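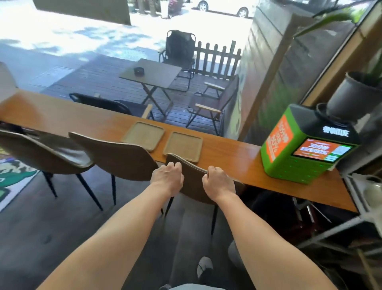 Ollcombe Reading Rooms – progress report to the Dufour Fund

Reporting period: February to May
Prepared by Rohani Halim, project lead

Summary

The grant pays for evening reading sessions for adults in Ollcombe and Trorton who left school without strong reading skills. Both groups are running. Spending is within budget on every line except printing, explained below.

Enrollment and attendance

We have 56 adults enrolled against a target of 50 in the application. Trorton filled first. Ollcombe was slow until the employers' letter went out in March, and most of its learners have come from the two packing firms on the ring road. Attendance dips in the last week of each month, when shifts change. We now repeat that week's session on Monday at 7 p.m.

Sessions

Sessions are held in borrowed spaces outside business hours, including cafes. Learners told us at intake that they did not want to go back into a school building, and we have kept to that.

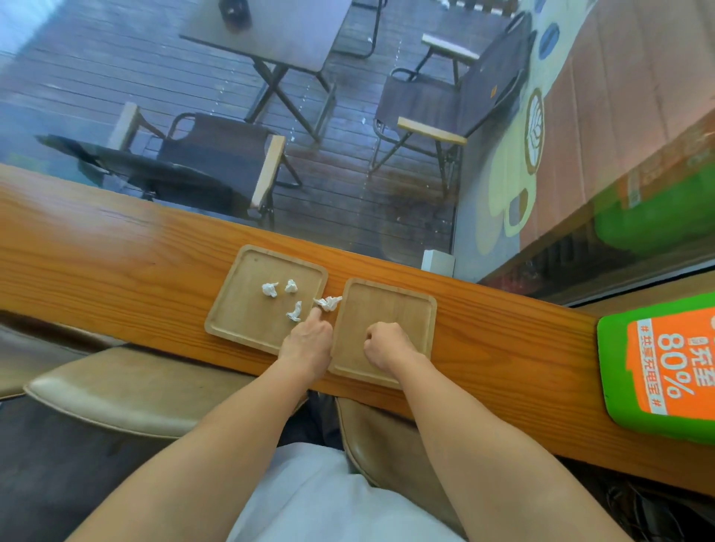

Window counter with serving trays.

Each learner works with a tutor for 40 minutes and then reads alone or in a pair. The short-story packs have been more popular than the workplace forms, although learners asked for the forms. We will keep both and move the forms to later in the course.

Materials and spending

We spent $3,539 this period. Printing ran over by $200 after the first run of Orkar workbooks came back with two sections bound in the wrong order. The printer has agreed to credit half. Tutor travel was under budget and covers the rest – no transfer from the reserve is needed. 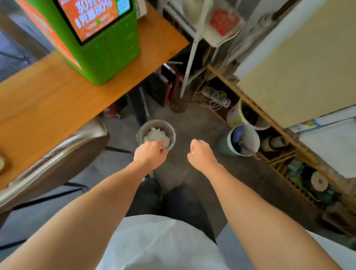 Metal bucket on the concrete floor, near the green machine.

Staffing

One tutor left in April for a full-time job. Her learners were moved to the other Trorton tutors, and a replacement starts next month. All current tutors have finished the 2-day training.

Next period

– Second reading check for everyone who enrolled before April
– Corrected workbooks to both groups
– Visit to the Trorton library to set up borrower cards
– Decision on a summer break; learners are split on this and we will ask again in June

We would like the Fund's agreement to move the final report back by one month so that it can include the second reading check.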